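Moving cross-country and drowning in odds and ends. How do you pack the small stuff?

Asked in Household and Moving
2 answers marked helpful

Hello all, longtime reader and very occasional poster. My husband and I are moving in August from the house we've had since our daughter was in kindergarten (she is now taller than me and has opinions about everything), and the drive is long enough that we can't do the thing we did last time, which was to throw loose stuff in the back seat and make six trips.

The big things I feel fine about. Beds come apart, books go in small boxes, dishes get wrapped. My mother moved a lot and she drilled all of that into me. What has me sitting on the kitchen floor at eleven at night is everything else. The junk drawer. The other junk drawer. The shelf in the garage where screws and brackets and half-used rolls of tape go to live. Cords that belong to something, but I couldn't tell you what. Curtain rings. Picture hooks. The feet off a sofa we may or may not still own.

I started a box marked MISC on Saturday and I now have a whole row of boxes marked MISC, and I can already tell I'm going to hate the person who labeled them. We paid $348 for a packing kit from a place called Gredham, which came with plenty of big boxes and a mountain of paper, but nothing that really helps with the tiny things.

So my questions, I guess, are these. Do you sort before you pack or after you arrive? Do the parts travel with the furniture or separately? And is there any way to keep a box of odds and ends from turning into soup by the time it gets there? I'd love to hear from people who have done a long one. Thank you in advance, and sorry for going on.

Ita Keane

Answer from Deirdre Quinlan
Marked helpful

Oh Ita, I feel for you, I really do. I've done two long moves and the second went so much better than the first that I'd like to think I learned something, though part of it was that we owned less by then.

My big advice is to sort before you pack, even if it's only a rough sort, and to do it by where the thing will be used and forget what kind of thing it is. On our first move I was very proud of myself for putting all the hardware together in one big tub. Bed bolts, shelf pins, cabinet knobs, everything. Then we got to the new place after dark and I had to go through the whole tub under a flashlight to find what held our bed together. We slept on the floor and my husband was very gracious about it, which was almost worse.
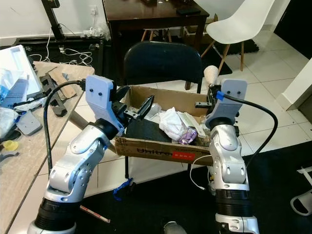 The second time, I kept parts with the furniture they came off of. Bolts go in a zip bag, the bag gets a strip of masking tape with the name of the piece written on it, and the bag is tied or taped to the piece itself, on the inside or the underside where it won't get knocked. If it can't be attached, it goes into the box for that room, and it goes in the middle, tucked into something soft. Please don't do what I did and set the last few bits along the top while you go look for the tape. A little metal bracket left lying on the rim of an open cardboard box, like the black one there, is a bracket you'll be buying again at Dunne a month later, and it will be the wrong size, and you'll buy it a third time. I've still got a shelf in the laundry room that leans because of this!

As for soup, the answer is smaller boxes inside the big box. Shoe boxes, tea tins, the tubs that sour cream comes in, washed out well. Anything with a lid. I started saving them at the beginning of spring and my family thought I'd lost my mind. A medium moving box holds a nice layer of shoe boxes with another layer over it, and if you write on the end of each one you can lift out just what you need and leave the rest till winter. Fill the gaps with dish towels or socks so nothing slides.

For the cords, I'd plug in each device you own, one room at a time, and tag the cord while you know for certain what it runs. Whatever is left over at the end, put in a bag with the date on it. If you haven't gone looking for any of it in a year, you have your answer. I'll admit mine is still in the closet.

And one more thing. Pack a first-night box and keep it in the car with you, up front. Sheets, a lamp, the screwdriver, the kettle, toilet paper, the bed bolts. I would tape a note to the steering wheel about the bed bolts if I were you.

Good luck, and be kind to the person who wrote MISC. She was tired.

Comment from Ita Keane
This made me feel so much better, thank you. I've opened the first of the MISC boxes and found my own car registration in it, so the sorting has begun.

Answer from Senan Gilmartin

just throw it out. we moved with 30 boxes total and i dont miss a thing. if you dont know what the cord is for its trash

Comment from Hollis Alcantara
With respect, Senan, please take old cords and batteries to electronics recycling if your town has it. Lots of hardware stores have a bin by the door.

Answer from Pádraig Mac an tSaoi
Marked helpful

I agree with nearly all of what Deirdre wrote and I'll just add the piece I know best, which is what to do with long things, flat things, and things that tangle. I spent a good many summers loading trucks for Kastlow when I was in school, and I've helped just about every cousin I have move house since then, so I've seen what comes out the other end.

Save your cardboard tubes. The ones inside paper towels are good for short cords: fold the cord up loosely, slide it in, write on the tube. The heavier ones from wrapping paper or mailing posters will take curtain rod ends, knitting needles, dowels, and rolled-up children's drawings, which you'll want to keep even if you think now that you won't. A tube will also keep a necklace from knotting if you thread the chain through and close the clasp around the outside.

What I'd warn you about is tape. People put tape straight on things because they're in a hurry, and then it spends days in a hot truck and the glue lets go of the tape and stays on your furniture. Wrap the thing in paper or plastic first and then tape the wrapping. And clear a proper space to work in before you start on the small stuff. If you spread everything out on the same table where you're wrapping and cutting, you'll have scraps mixed in with the things you're keeping inside of ten minutes, and somebody will sweep the lot into a garbage bag. My cousin lost the key to a very nice writing desk that way.

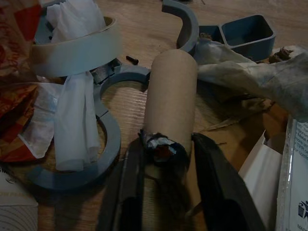

Cardboard tube standing on a cluttered tabletop, with dark tape wadded up at the bottom end.

I keep a paper grocery bag clipped to the side of the table for used tape and bits of foil and so on, and I empty it at every break. It sounds fussy, but it does save you picking through the heap later on.

On the question of labeling, write on the sides of the box and leave the top alone. Once they're stacked you'll never see the tops. Put the room in big letters and then a line or two about what's in there in smaller ones. If a box really is a mixture, and some of them will be no matter how good your intentions are, write down the one thing in it you're most likely to go looking for. "Garage, has the tape measure" is a far better label than MISC, and it takes the same marker.

About weight, since you mentioned brackets and screws: hardware is heavy for its size and it will go through the bottom of a big box. Use your smallest, strongest boxes for it, run an extra strip of tape down the seam on the bottom, and load them low. I like the double-walled ones from Grarau if you can get them where you are, but a liquor store will often let you have theirs for nothing if you ask in the morning.

Last thing, and then I'll let you get back to it. Leave one drawer alone until the day before. You'll need scissors, a pen, tape and a snack right up to the end, and if you pack the kitchen drawer too early you'll be cutting open your own boxes to get at the scissors with a house key.

Comment from Deirdre Quinlan
The necklace trick! I've been using drinking straws, but the clasp always gave me trouble with the thick chains. I'm going to try a tube.

Comment from Ita Keane
Pádraig, "Garage, has the tape measure" is now on a box in my hallway. We still haven't found the sofa feet, but then my daughter says the sofa they belonged to went to her uncle years ago, so I suppose I should call him.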